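Right, week five, and we've finally reached seed saving. I've been looking forward to this one since August! Bring a pencil next time, there's a form to fill in.

## Why some seeds come true and others don't

If you save seed from an open-pollinated variety, you get more or less the same plant back. Save it from an F1 hybrid and you get a lucky dip (I've had some lovely surprises that way, and a great many dull ones). So check the packet before you go to any trouble.

Beans, peas, lettuce and tomatoes mostly pollinate themselves, so start there. Squash will cross with anything flowering in the next garden, and I'd leave it for your second year. My Hundcombe plot once gave me a courgette-pumpkin thing with skin like a paving slab.

## Drying and storing

- Beans and peas: leave the pods on the plant until they rattle. If it's a soggy autumn, pull the whole plant and hang it in the shed.
- Lettuce: it'll look dreadful when it's ready, all fluff. Shake the heads into a paper bag every couple of days.
- Paper envelopes, then a lidded jar, then somewhere cool. Write the variety AND the year on the envelope. I have 2 jars at home marked "good ones" and no idea what's in either.

The Nendby seed library lists 661 varieties at the moment and you can borrow up to 55 packets a season as a group, so have a look through before we order anything.

## Wet seeds

Tomatoes need a bit more fuss, as each seed sits in a jelly that stops it sprouting. Choose fully ripe fruit from your healthiest plant, and go by flavour as well as looks.
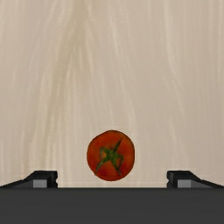
## Fermenting, step by step

1. Squeeze the pulp into a jar with a splash of water.
2. Cover with a cloth and leave it for two or three days. It'll smell, so not the kitchen!
3. Stir, top up with water, and pour off whatever floats.
4. Rinse in a sieve and dry on a plate (kitchen paper sticks like mad).

For Saturday: read the Lindqvist handout up to the bit on isolation distances, and bring any old seed you want to test for germination.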